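Memley Opens a Self-Serve Drink Shelf at Its Belico Workspace

Thursday, June 12, 2025

Memley is happy to share that the drink corner at its Belico shared workspace is now open to all 42 members! Cans have a proper place of their own at last, on a small raised shelf with a light wooden board and a black metal frame, designed by the furniture shop Testamov.

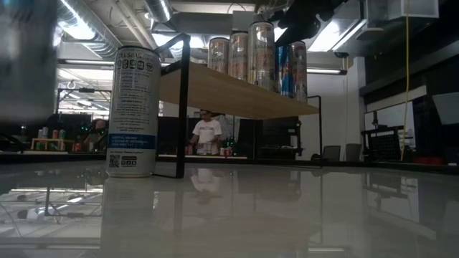 Cans lined up on the raised shelf at Belico, with a Celsius on the tabletop.

The idea came out of a member survey in the spring. People wanted something cold between meetings without a walk to the store, and they wanted to see what was on offer before picking (energy drinks got by far the most votes). Testamov drew up 11 versions of the shelf before everyone settled on one, and we love how simple it is. 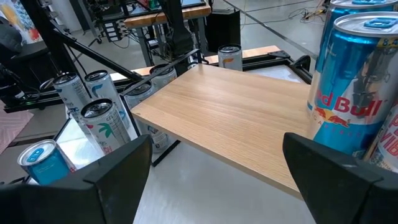 Red Bull and Celsius are both part of the opening selection, and members can suggest other drinks on the sheet by the door. Ó Néill, the neighborhood grocer, will restock 2 times a week through the end of June. After that we'll look at what people are drinking and set a regular order.

Each can costs the same as it does at the Ó Néill store, and the first 25 are on us. Please bring empties back to the bin in the hallway.

Memley runs shared work rooms for small teams and people who work on their own. Testamov makes shelves and tables to order.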